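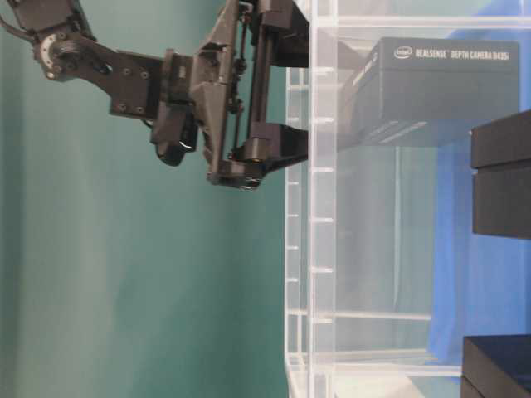
# Gripper Comparison: Frequently Asked Questions

Last updated in October. Maintained by Irén Dobos and Ulises Valdebenito at Seltow. If your question isn't covered, write to either of us and we'll add it if it comes up more than once.

## General

### What is being compared?

Two parallel grippers on the same type of small arm. One is the Fostaren linkage gripper, which opens wide and closes through a set of struts. The other is the Roletti slide gripper, which has a shorter stroke and a stiffer body. The arms, the controller and the task stay the same, and only the part past the wrist changes.

### What is the task?

Moving small retail boxes between a clear plastic bin and a clear acrylic rack. It covers picking a box out of the bin, placing it on a rack level, and taking it back out again. Each direction is logged separately, so a gripper can do well on one and badly on the other.

### Why boxes?

Our users mostly handle cartons. We ran cups and pouches in an earlier comparison, and the results are in the Lindholm report. Boxes have flat parallel sides, which sounds easy until they stand close together and the fingers have to fit in the gap.

### How many attempts have been logged?

The current total is 2,223. Of those, 1,865 are complete attempts with usable video and joint data. The rest were stopped early, or one of the logs was missing. We keep them on the server but leave them out of every table.

### Which gripper should I choose?

It depends on which direction you care about. For picking from the bin we would choose the Fostaren. For placing on the rack, Bianca Stanciu prefers the Roletti and Benjamín Bravo doesn't, and the numbers are close enough that both of them can point to a table. If you do both jobs with one gripper, start with the Fostaren and shorter fingertips.

## Picking from the bin

### How are the boxes arranged at the start?

Upright and side by side, with the narrow end facing the near wall of the bin. The gripper comes in over the row. We vary the spacing between attempts, and the spacing goes in the log as narrow, medium or wide. 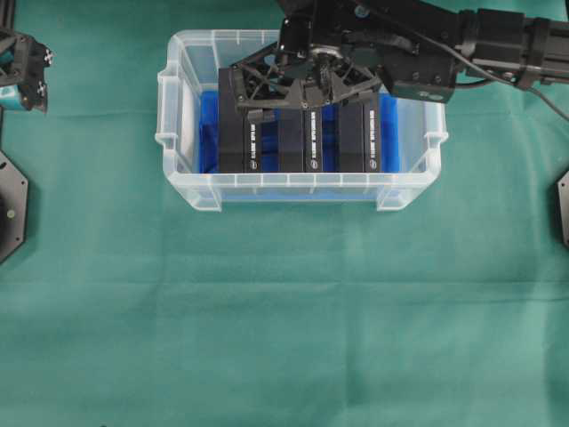

*Gripper over the left and middle boxes in the bin.*

### What goes wrong most often?

A finger lands on top of a box instead of going down beside it. With the wide linkage this tends to happen on the neighbor of the box you want, as the open fingers take up more room than the box does. Opening to a preset width before descending cured most of it. We use the box width plus a small margin on each side, and the margin is a setting in the task file.

The second most common fault is a tilted grasp, where one finger is lower than the other and the box swings as it lifts. Check the wrist angle first. In our logs it was nearly always the wrist.

### Does a transparent bin cause trouble?

Yes, for depth readings. The walls and rim give patchy depth, and the planner sometimes treats a rim as open space. We tell the planner where the bin is and don't ask the camera to find it. If you move the bin, update its position in the task file before you run anything.

### Why is there blue material in the bin?

It gives the camera a background that is easy to separate from black cartons. A shiny blue surface can still throw highlights, so check your exposure after changing the lights.

### Can I use a plain tabletop in place of the green cloth?

You can, but your results won't match ours closely. The cloth is matte and keeps the background the same from one day to the next. Small creases have not mattered. Folds high enough to tip the bin do matter — pull the cloth flat at the start of each session.

## Working with the rack

### How is a placement scored?

A placement counts if the box ends up fully supported on the correct level, with its long face toward the front, and the gripper has let go. Touching the acrylic is allowed. Moving the rack is not, and neither is pushing another box out of position.

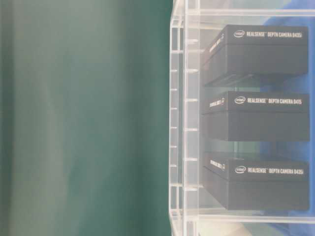 *Rack with the D435i, D415 and D435i boxes, top to bottom.*

### The boxes look almost identical. How does the system tell them apart?

By reading the model name printed along the top band of the front face. The side camera can do this on the rack. From the head view over the bin, the printing on the end panels is too small to trust, so for bin picks we give the system the box position and skip the reading step.

Two model names in the set differ only by the last few characters, D415 and D435i. If the exposure is too high and the black faces wash out to gray, the reader starts mixing them up. Lower the exposure before you change any thresholds.

### Are these boxes the cameras used in the test?

The boxes are test objects. The make of camera used for recording is not part of this comparison, and you can use another one as long as it holds a fixed exposure and frame rate.

### Which level is hardest?

The middle one. A box above limits how far the gripper can lift, and a box below limits how far it can drop. The top level is more forgiving on a straight approach, though the rail needs to be in the collision model.

### The arm stops short of the rack. Is that a fault?

Usually not. The controller slows and then holds if it thinks the upper finger will touch a rail. Look at the planner message. If it says "clearance," the rack position is probably off. If it says "reach," the arm base is too far back, and no amount of retrying will help.

### Can both grippers remove a box from the rack?

Yes, with different approaches. The Fostaren needs more space around the fingers, so we bring it in slowly at a fixed opening. The Roletti can go in partly closed. Removal has 542 complete attempts so far, fewer than we'd like, and we would not draw a firm conclusion from it yet.

## Cameras and controller

### Where should the cameras go?

We use one view from the head and fixed views beside the workspace. The head view is best for seeing which box the gripper is over. A side view is best for finger height and for anything on the rack. A side camera can be mounted turned on its side if that gives better coverage, but set the rotation in the viewer and not in the recording. Rotated recordings were a mess to line up later.

### How close can a side camera be?

Close enough to read the labels, and far enough back that the wrist doesn't fill the picture when the arm comes across. Place the camera, run the arm through its full path at low speed, and watch the live view. Adjust it then. Moving a camera in the middle of a set means starting that set again.

### Do you filter the depth data?

Only for planning. The saved data is unfiltered, and the filter settings are stored next to it. Hiu-tung Ko wrote the replay script that applies them, and it will run on your own logs if you keep the same folder layout.

### What controller settings were used?

The defaults, apart from three changes:

- Gripper closing speed is lowered near contact.
- Wrist acceleration is capped while a box is held.
- The hold time before lifting is fixed for both grippers.

The values are in the `task` folder. Please don't copy closing force from one gripper to the other. The units have the same name in the two drivers, but they mean different things.

## Fingertips and maintenance

### Which fingertips did you use?

Flat tips for the main tables. Short tips were tested on bin picks only, in a separate set of 926 attempts that is not part of the totals given earlier. They gave fewer landings on neighboring boxes and slightly more tilted grasps.

### How often do you check the screws?

At the start of each session and after any hard contact. The linkage has many small pivots and it takes a while to get around them all. Check for play by holding the two fingers and moving them gently against each other with the power off. If there is movement at the tip, find it before you record.

### Do I need to recalibrate after changing a gripper?

Yes. Run the tool offset routine, then touch off on the calibration block and compare. Skipping the second step is how we lost most of an afternoon, when the routine finished without an error and the saved offset was from the other gripper.

### My cable catches when the wrist turns. What should I do?

Leave a loop at the wrist and clip the cable farther back along the arm. Turn the wrist by hand through its range with the power off. The cable should move freely at both ends and stay clear of the bin.

## Using the results

### Can I add my own attempts?

Yes, if you use the same scoring and send the full logs. Include the failures. Benjamín checks new sets against the video before they go into the tables, and he'll write back if any scores look different from ours.

### Will you test more grippers?

A third one is planned, along with more removal attempts on the middle level. Requests can go to Ulises. Please include the weight and the mounting pattern, as our wrist plate rules out some models.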